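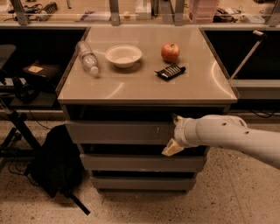 Como faço para o braço puxar a gaveta em linha reta sem travar no trilho?

Shirley Melnyk
Apr 2, 2019

Estou montando um braço na oficina compartilhada e o primeiro exercício é abrir e fechar gavetas. O controlador é um Kurkex e o software é o Ikby, configuração de fábrica. A garra entra na fresta por cima da frente da gaveta, fecha e começa a puxar. Nos primeiros centímetros vai bem, depois a gaveta entorta, o trilho trava e o motor do ombro entra em proteção por corrente. De 14 tentativas, 11 terminaram assim. Já baixei a velocidade e não mudou nada. Puxando com a mão a gaveta corre normal. Alguém já resolveu isso sem comprar sensor de força?

Gindeten

Faça o puxão em espaço cartesiano, com a direção travada no eixo da gaveta, e diminua a rigidez nos outros dois eixos. O que costuma acontecer é que o Ikby interpola nas juntas por padrão. O ponto inicial e o final ficam certos, mas no meio do caminho a ponta da garra descreve um arco, e a gaveta não acompanha arco nenhum.

O que eu faria, nesta ordem:

1. Mude o tipo de movimento para linear no trecho do puxão. A aproximação pode continuar em juntas.

2. Meça a direção real da gaveta em vez de supor que o móvel está alinhado com a base do braço. Abra a gaveta com a mão, encoste a ponta da garra na frente dela e grave o ponto. Feche a gaveta, grave outro ponto no mesmo lugar da frente. A linha entre os dois é o seu eixo. Um erro de 2 graus já basta para travar um trilho velho.

3. Reduza a rigidez lateral e vertical. No Kurkex isso fica no menu de ganhos, junta por junta, então dá um pouco de trabalho. Comece pelo punho e só mexa no ombro se precisar.

4. Ponha um limite de corrente mais baixo só durante o puxão. Eu deixo em 80 por cento do limite normal. Se passar disso, o braço para e volta um pouco antes de tentar de novo.

Outra coisa é o lugar da pega. Se a garra pega perto de um dos cantos, a força gira a gaveta dentro do móvel. Pegue no meio da frente sempre que o alcance deixar. Se não deixar, mude a base de lugar, mesmo que seja chato refazer a calibração.

E não use a gaveta de baixo para acertar os parâmetros. O cotovelo fica numa posição ruim e você vai acabar corrigindo um problema que é de alcance. Acerte tudo na de cima e depois desça.

Lamont

Passa silicone em spray nos trilhos. Aqui resolveu metade dos travamentos.

Shirley Melnyk

Obrigada aos dois. Estava mesmo em interpolação de juntas, nem sabia que dava para trocar só num trecho. Gravei os dois pontos como o Gindeten explicou e o móvel estava torto em relação à base. Com o movimento linear a gaveta de cima abre até o fim. Ainda não mexi na rigidez - o menu de ganhos me assustou um pouco - e a do meio continua raspando quando fecha. Vou tentar o silicone antes.

Gindeten

Para fechar, não precisa segurar. Abra a garra, recue, e empurre pelo centro da frente com os dedos juntos. Raspa bem menos.

Tópicos relacionados
Garra perde a posição depois de desligar o Kurkex
Como fixar a base do braço numa bancada que balança
Ikby: gravar pontos com o braço solto
Dedos impressos para puxador estreito, qual material?
Encontro da oficina em junho, lista de projetos

Fale com a moderação | © Os autores das mensagens | Voltar ao topo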